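How to Sort Out Your Box of Electrical Odds and Ends

Posted 23/08/2024 in Workshop and Garage

If you are anything like me, you have a box somewhere in the garage or under the stairs where every leftover electrical bit has been living since you moved in. Mine was a big cardboard carton from our old house in Dranwood, and it had followed us through two moves without anybody ever looking at the bottom of it. I kept telling myself I would get to it in December when the yard work was done, and then December came and I found other things to do (you know how it goes).

Well, I finally did it this summer, and it was a much nicer job than I expected! It took me one long afternoon with the radio on. I thought I would write down how I went about it, so that you can do the same with yours.

What you will need

A table you can walk all the way around
A few shallow trays or lids
Small zip bags and a marker
Hook and loop ties for cords
A dry paintbrush and a soft cloth
A carton for trash and another for recycling

Clear the table first

Please do start with a bare table, even if it means moving the laundry somewhere else for the day. I like a plain light-colored top for this kind of work, as little dark screws show up so well on it. If yours is dark, spread an old sheet over it.

Make sure that nothing you are going to handle is plugged in, and keep it that way until you are finished. We are only sorting and looking here. Anything that is still wired into the wall stays where it is, and if you have questions about it, call an electrician.

Take out the big things

Go through the box and lift out only the large pieces to begin with – enclosures, power strips, extension cords, that kind of thing. Don't tip the whole box out. I did that the first time I tried this, years ago at the Keane house, and ended up with such a heap that I shoveled it all back in and closed the flaps.

Give each big thing its own patch of table with some space around it. Enclosures can go toward the middle, where you can get at them from either side, and cords do better out near an edge. Paper goes in a tray right away, whether it is an instruction sheet or a wiring card, and I like to lay the part it belongs to right on top so the two don't get separated. Heavy metal pieces such as brackets and mounting plates can go down on the floor under the front of the table, as long as you remember they are there before you walk around in your socks.

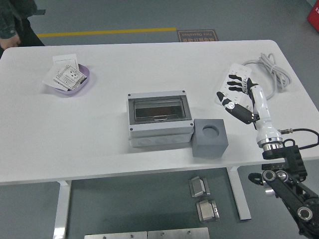
Once you have the big things spread out, stop and have a cup of coffee before you touch the small stuff. I mean it! You will look at it all with fresh eyes, and you will probably notice two or three things that you can let go of without any thought at all.

Go over the enclosures

An enclosure is worth keeping if the lid closes properly and the body has no cracks. Open and close any hinged window a few times and see whether it stays shut. Look at the knockouts too, the round places in the side that you push out to bring a cable through. If they are all still in, the box can go to almost any job. If some are out, you will need a plug or a cable gland for each hole, so write that on a piece of tape and stick it to the lid.

Brush out the corners with the dry paintbrush. Check that you have all the lid screws, and if they are loose, bag them and put the bag inside the box. I had 9 enclosures when I was done and kept 5, which is still more than I will ever use, but I have a shed to wire up one of these years.

Check the power strips and cords

Run each cord slowly through your fingers from one end to the other. You are feeling for nicks, stiff spots and flat places where a chair leg may have sat on it. Look hard at the plug and at the place where the cord goes into the strip. Brown marks near an outlet, a cracked case or a rattle when you shake it all mean the same thing, and that is goodbye.

For the good ones, coil the cord in loose loops about as wide as a dinner plate and put a tie around it. Please don't wind it tight around the strip itself. My old Skonetti strip was wound that way for years, and the cord split right where it bent.

Now the small stuff

Pour the little things into a tray one handful at a time. Screws, wire nuts, cable clips and cover plates each get a bag, and you write on the bag before you fill it. I bought a pack of 2,000 assorted clips once on sale, so I won't tell you how many bags I needed for those.

Anything you can't name after a minute of looking goes in a bag marked "what is this?" with the date. If you haven't reached for it in a year, out it goes.

Putting it all away

I use the shallow Purnumitz drawers for the bags and one open shelf for the enclosures and strips. Keep the papers in a folder at the end of the same shelf. Old cords and broken strips shouldn't go in the kitchen trash – our recycling center takes them at the side gate, and yours may well have a bin for them too.

And don't forget to pick up the metal pieces from under the table. I found mine with my big toe the next morning.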